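Compartir (40) · Comentarios (2)

El Ayuntamiento de Trosdale amplía el programa de educación alimentaria a toda la enseñanza infantil

El Ayuntamiento de Trosdale ha aprobado la extensión de su programa municipal de educación alimentaria al conjunto de los centros públicos de enseñanza infantil. La medida, que entrará en vigor en enero, permitirá que unos 700 alumnos de entre tres y seis años participen en sesiones dedicadas al conocimiento de las hortalizas, su temporada y su presencia en la cocina familiar.

El programa se puso en marcha el curso pasado en dos escuelas del barrio de Skarkar, con la participación de 86 familias. La valoración presentada por la Concejalía de Educación ante el pleno recoge una acogida favorable entre el profesorado, así como varias propuestas de mejora relativas a los horarios y a la coordinación con los comedores. Estas últimas se han incorporado en parte al nuevo texto, que fija una reunión trimestral entre cada centro y la empresa responsable del servicio.

«La infancia es el momento en que se forman los gustos, y conviene que la escuela pública esté presente en ese proceso», señaló el concejal de Educación, Leonardo Morelli, durante la presentación del acuerdo. El concejal recordó que la participación de las familias tendrá carácter voluntario y que ninguna de las actividades supondrá coste alguno para los hogares.

De acuerdo con el documento aprobado, las sesiones tendrán una duración de 40 minutos y se celebrarán por la mañana, antes del servicio de comedor. Correrán a cargo del profesorado de cada centro, que recibirá una formación previa en la Fundación Sartori, entidad con la que el Ayuntamiento mantiene un convenio de colaboración en materia de salud comunitaria. La formación comprenderá nociones básicas de nutrición, pautas para la atención al alumnado con alergias y una parte práctica sobre el trabajo con grupos reducidos.

El acuerdo contempla también la revisión de los menús escolares. Los centros deberán publicar cada mes la relación de platos previstos e indicar las verduras de temporada que intervienen en su elaboración. La Concejalía ha precisado que esta obligación se aplicará de forma gradual — en primer lugar en los centros con cocina propia y más adelante en los que reciben la comida preparada — con el fin de facilitar la adaptación de los proveedores. 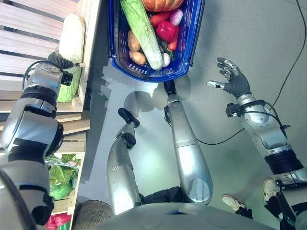
La guía didáctica que acompaña al programa, elaborada por el equipo pedagógico municipal, propone comenzar por el vocabulario y por la clasificación de los alimentos según la parte de la planta que se consume. Para los grupos de menor edad se recomienda el uso de verduras de juguete, que los niños pueden sacar de la cesta y agrupar con libertad: la zanahoria como raíz, la patata como tubérculo, la cebolla y el ajo como bulbos, la col china entre las hojas y el pimiento rojo junto a la calabaza, entre los frutos. La guía reserva para el último curso de la etapa el trabajo con productos frescos, siempre bajo la supervisión del personal docente.

La oposición respaldó la propuesta en su conjunto, si bien solicitó que se detalle la partida destinada a la renovación de los comedores más antiguos. El equipo de gobierno se comprometió a presentar dicha información antes del cierre del ejercicio.

Las familias interesadas podrán consultar la guía y el calendario de sesiones en la secretaría de cada centro y en la oficina de atención ciudadana de la plaza de Enska, abierta hasta las 14.00 horas. El plazo para comunicar alergias o intolerancias permanecerá abierto durante todo el curso.

Suscríbase a nuestro boletín y reciba las noticias municipales en su correo electrónico.

Este sitio utiliza cookies propias y de terceros. Aceptar · Configurar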